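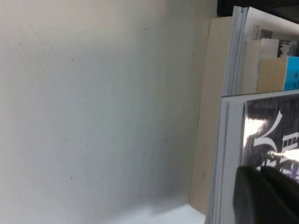 On Saturday, June 26, 2021, another list member wrote:

> I have put up a short run of books at the end of a white surface, against
> a plain wall, and they will not stay up. The tall ones go first. I come
> back after lunch and one of them has slid down and is resting on its
> neighbor with the pages bowed, and if I push it straight it just goes the
> other way. I have tried the cheap bent metal bookends from Tovstead and
> they skate. I have also tried packing everything in tight, which holds,
> but then I can't get a book out without pulling its neighbors along.
>
> Do people here use racks with slats in them for this? Or is it a matter
> of what order they go in? Most of mine are modern, glossy covers, all
> sizes, and a good few of the computer books are heavy. I'd sooner not buy
> a whole bookcase for what is really one armful.

Hello, and welcome if you are new - I don't recall seeing your address on the list before, but then I skip whole weeks in the summer when the garden gets ahead of me.

I read your message with a good deal of sympathy, having fought the same fight on and off since I moved my books out of the back room last October. I went through all the stages you describe. I had the skating bookends. I had the too-tight row, and I have a torn spine to show for it (a gardening book, wouldn't you know, and one I use every week). So let me tell you where I ended up, and you can take whatever part of it suits you.

First, the order, as it costs nothing. I used to sort strictly by subject and I was rather proud of it, but subject takes no notice of size, and you end up with a great slab of a thing next to a little paperback that can't possibly hold it up. Now I start with the biggest and heaviest at one end, right up against something that won't move, and step down from there. Subjects come second. I thought I'd hate it, and for a week or so I did, and then I discovered that I look for a book by its color and its height far more than by what it's about. You probably do too! If you asked me where my computer books are I would have to think, but if you asked me for the dark blue one with the robot on the cover my hand would be halfway there already.
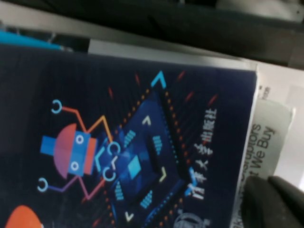

Dark blue cover, with the robot and the chip.

Which brings me to the glossy covers, and I think that may be more of your trouble than you suspect. Old cloth bindings grip each other. You can stand a row of them on a tabletop with hardly any help. Two shiny covers side by side are like two dinner plates, and once the first one starts to go there's nothing to slow it down. Dark glossy covers are the worst for showing it as well, with every rub and every thumbprint there for all to see. What I do is put a matte one in between wherever I can. It needn't be anything special. A plain cardboard-covered notebook does very nicely, or even a sheet of thin card cut a little smaller than the book so that it doesn't stick out and annoy you.

Now, racks. Yes, I do use them, and I've come around to them entirely, though I was stubborn about it for a long time on the grounds that they looked like something for draining dishes. The kind I like is metal with slats, and I like it in black, which disappears behind the books better than the white does. I bought my first at Brindholm in the kitchen aisle, if you please, and the second came from Leckie when they were clearing out the old stock. Look for slats that are fairly close together. If they are too far apart a thin book works its corner down between them and then you are fishing for it with a knitting needle. Do run your finger along the cut ends before you pay, too. The Leckie one had a burr on it that took a neat little nick out of a dust jacket before I got after it with a file.

The thing I had to learn is that a rack does want books to lean a bit. I kept trying to make mine stand bolt upright like soldiers and they kept flopping about, and it was only when I gave in and let them all tip the same way that they settled down.

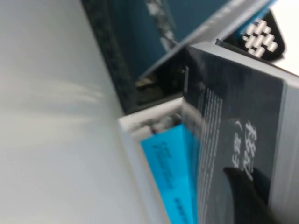 A lean is fine so long as the whole book is leaning, by which I mean that the back cover is held more or less along its full height. It's when only the top corner is touching and the rest is hanging in the air that you get that bowing in the pages you mentioned. Try standing off to one side and looking along the row. You'll see it right away, a little triangle of daylight under the one that's going wrong. Close that up and most of the time the neighbors will sort themselves out.

And please don't be too proud to lay the really heavy ones flat! I held out against that for ages, I suppose because my mother thought a book lying on its side was a book somebody hadn't put away. But a big boxy volume is perfectly happy on its back, and it makes a good solid block for the upright ones to rest against. I have one lying flat at the end of each rack and I haven't touched a bookend since.

While I'm at it, a word on which way around they go. My books come from all over, some in English and some not, and the spines don't agree about which way the title should run. I used to turn some of them upside down so that the titles all read the same way, and I've stopped. The pages hang forward off the spine when a heavy book stands on its head, or that's my experience of it, and a crick in the neck seems a fair price.

There was also the matter of how many. When I finally counted, I had 61 books in a space that I'd have sworn held half that, and I think a lot of what I was calling a leaning problem was plain overcrowding. I took out the ones I hadn't opened since the move and boxed them for the Plilska sale, and all at once the rest behaved.
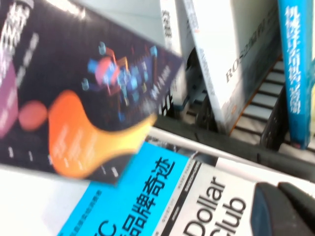
You want enough slack that you can get a finger in on each side of a book and lift it out by the middle, never by the top of the spine. I leave a gap the width of one thin book in each rack and move it along as I go. It sounds fussy written down, but it takes no thought at all after a day or two, and it means that whatever I've just taken out has an obvious place to go back to, which in my house is half the battle.

If your white surface is as smooth as mine, put something under the rack. I use the rubbery mesh that's sold for lining drawers, cut just short of the edges. Before that I could push the whole arrangement along by pulling out a dictionary. Keep the thing a finger's width off the wall as well, or you'll get gray scuffs on the paint that don't come off with soap (ask me how I know).

For one armful, as you put it, I should think a single rack would do you. Measure your deepest book before you go shopping, and take the measurement with you on a piece of paper. I relied on memory the first time and had to go all the way back to Brindholm to exchange it.

Do write back and say how tall your tallest ones are. I still have the smaller rack I started with out in the garage, and if you're anywhere near Tovstead you'd be welcome to have it and see if you get along with it. It has a bit of paint on one foot but it's sound.

Warm wishes to all, and I still owe the list an answer about the mildew, it's coming.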